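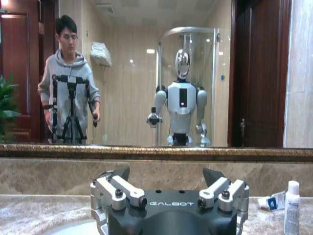 Chore operators wanted – household robot trials, Skultness

Part-time and full-time places, starting in November
Employer: Siriwardena Home Trials
Project: Hemine

Can a machine clean a bathroom yet? Put a bottle back where it came from? Wipe down the counter without knocking the soap into the basin? We spend our working days trying to find out, and we'd love some more people to find out with us.

The short answer so far is "bits of it, on a good day". Hemine is our study of ordinary household jobs and how well robots cope with them. We have a list of 154 chores, from hanging up a hand towel to emptying the dishwasher, and we go through them one at a time, first with a person guiding the robot's arms and then with the robot left to have a go by itself. With a good operator, 69 of them can now be finished from start to end. Left to itself the robot manages 37, and we cheer for every single one of those!

Bathrooms are where we need the most help. They're full of shiny surfaces, mirrors, glass and small slippery things, and a job that takes you four seconds half asleep can take a robot most of the morning. Picking up a tube of toothpaste that is lying flat is a proper challenge. So is folding a damp flannel, and please don't ask us about shower curtains.

What you'd be doing

Most of the day is spent on your feet, holding the controls and steering the arms through a chore. You'll repeat the same job many times with small changes: the bottle a bit further left, the light off, a different cloth. After each go you write a line or two on how it went. We want the failures written up just as carefully as the successes, and a note saying "dropped it again, same place, I think the grip was too low" is worth a great deal to the people who work on the software.

You'll also help set rooms up in the morning and put them back in order at the end of the day. And yes, that part is still done by hand.

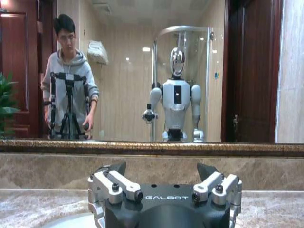

Sessions last fifty minutes, followed by a proper break away from the equipment. We rotate rooms through the week, so you might have kitchens in the morning and laundry after lunch. On Wednesday afternoons everybody gets together to go over the oddest results and argue about which chores to try next. New starters are expected to join in from the first week, and some of our best chores were suggested by people who had been here three days.

Who we're looking for

You don't need a degree or any background in robotics. Our present operators include a former hotel cleaner, two people who used to stack shelves and somebody who trained as a piano tuner, and they are all very good at it. Steady hands help. Patience helps more. If you have done cleaning, care work, catering or shop work for a living, please say so in your application, as you will know things about these jobs that we have missed.

You should be 18 or over, comfortable standing for a session at a time, and able to write short, clear notes in English. If standing is difficult, tell us – we have a seated set-up for some of the chores and are happy to talk it through.

Hours and training

Full-time operators work 37 hours a week, Monday to Friday. Part-time shifts are mornings (8.30 to 12.45) or afternoons (1.15 to 5.30), with a minimum of three shifts a week. Training takes two weeks and is paid at the full rate. Expect to feel clumsy to begin with. Everyone does, and there's a lovely moment somewhere in the second week when the arms start going where you meant them to go.

There is free parking, and the Darkenon bus stops at the end of the road.

A second thing: homes to visit

We're also looking for households in Skultness and Darkenon willing to talk to us about their chores. No robot will come to your house. One of us will visit for an hour and ask what you do, how often, in what order and which jobs you can't stand. You'll be paid for your time, and you don't need to tidy up first (we would much prefer it if you didn't).

How to apply

Send us a page telling us about yourself and a household job you think a machine will find very hard, with your reasons. No CV needed at this stage. Please put reference 1646 at the top, along with the shifts you could do, and hand it in or post it to the Hemine desk at our Skultness office. For a home visit, write "household" and your postcode in place of the shifts.

We reply to everyone. If your page gets us arguing, we'll invite you in for a morning to try the controls for yourself.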